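Gripper state flickers between open and closed over white surfaces

Masen
I'm writing a small labeler in Python that tags each moment of a hand-held gripper recording as open or closed, and I love how far it got in one weekend! It finds the dark fingers by threshold and measures the gap. Over a plain white surface it should be easy, but the label flips back and forth.

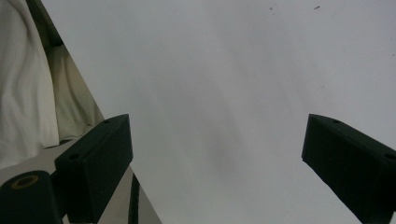
I take one threshold from the whole picture and recompute it every time. Is there a better way that still runs on a laptop?

Pak-hei Tse
Fun problem! Fix the threshold once per recording, then add hysteresis – one gap value to enter "closed", a wider one to leave it. I also ask for 2 matching results in a row before switching. With a bottle between the pads you get a second bonus, a big patch of color in the gap.

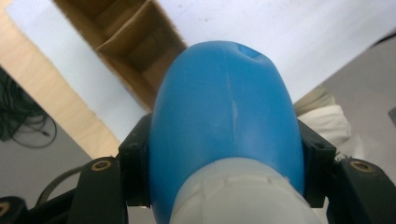
So I'd check saturation there too. Mask out the bottom corners first, they confuse the edge finder. My version was steady over 200 test images.

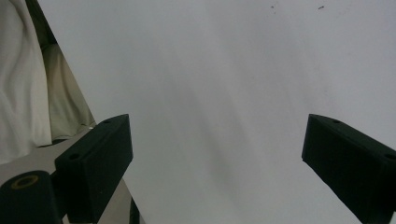
Fingers open, nothing in the gap. Good for setting the "open" value.

Tsai
just use a bigger blur

Fledora
Blur alone moved my edges, so go with the hysteresis. Plot the gap over time before you tune anything, it's a great view of what your code is doing!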